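Sorting Records by Key: Project Report
Grorport programming course, second assignment

1. Task

We had to write a program that reads a file of customer records and prints them in order of last name. The test file, Ticona, has 2,000 records with 5 fields each. Library sort methods were allowed only for checking our output.

2. First version

I started with insertion sort on an array of record objects. It worked on small files, but the full file was slow. Most of the time went into moving records one place at a time.
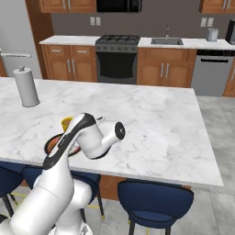 Why not keep the list sorted while reading the file? Each new record would still have to be placed among the ones already there, so the number of moves stays the same.

3. Second version

Merge sort replaced it in September. The method splits the array in half, calls itself on each half and merges the results into a temporary array. My first merge loop stopped one element early – the last record vanished whenever the right half ran out first. Changing the loop condition fixed that.

Records with the same last name have to stay in file order. In the merge step I take from the left half when two keys are equal. The finished class is 223 lines long, including comments.
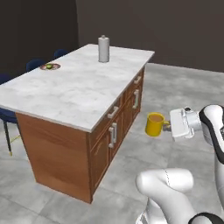
Yesenia Benavides wrote in her review that the compare method should handle an empty last name, and that she would rather see the temporary array created once and passed down than created in every call. I made both changes.

4. Open points

Names with accents still sort after Z. The Cesmont file has 9 of these, and I haven't written a comparison rule for them yet.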